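**Zatden opens its remote teaching sessions to everyone this May**

Hello from the Zatden workshop! I'm Duangjai Yensuk, I look after teaching and demonstrations, and I've been pestering the rest of the team to let me write this one myself. We're opening up Skanden, our system for showing a two-armed robot a household job by remote control, and from May anyone with a headset and a decent internet connection can have a go.
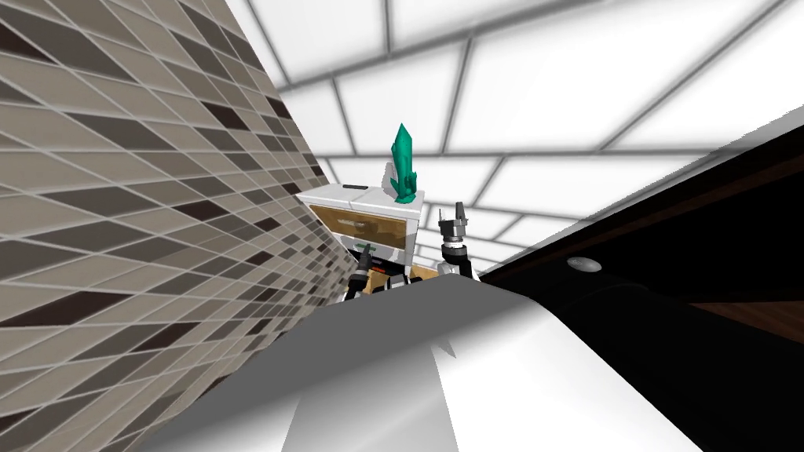
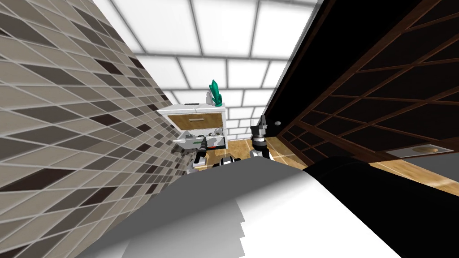 *Practice sessions in Skanden's simulated room: both arms at the small white cabinet, with the lower drawer open in the second picture.*

You put the headset on, pick up the two hand controllers, and you're looking down over the robot's body with an arm on either side. Move your left hand and the left arm goes with it. Squeeze and the gripper closes. I'd never driven anything fancier than a shopping trolley before I joined, and I had the hang of it in one afternoon (my colleagues may remember this differently).

We record each go from start to finish, and those recordings are what the robot learns from. So far we have 561 of them on drawers and cupboards alone, done by 30 people, and you can really see the personalities coming through! Some people go straight for the drawer. Others hover for ages with the spare hand – I'm a hoverer myself – and we keep both kinds, because we want the robot to see more than one sensible way of doing a job.

Starting in simulation means you can make a complete mess, press reset and try again. Once you're comfortable you can ask to move on to Poduval, our hand-guided rig, where you stand next to a real arm, take hold of it by the wrist and walk it through the movement. It's slower and a bit harder on the shoulders, but I love it, especially for fiddly things like lids and latches.

There are some 200 places in the first round. A session lasts as long as you fancy, and you can stop for a cup of tea whenever you like. Left-handers are very welcome, as we're short of you. You'll need to be able to use both hands at once, and if headsets make you queasy there's a flat-screen version called Zesitz that does nearly everything the full one does. The tilted view takes a minute or 2 to get used to either way.

Sign-up is through the Zatden website, under "Teach". Journalists who'd like to try a drawer for themselves can write to me through the press desk there, and I'll set up a slot and talk you through it over the headset.

**Press contact:** Duangjai Yensuk, Teaching and Demonstrations, Zatden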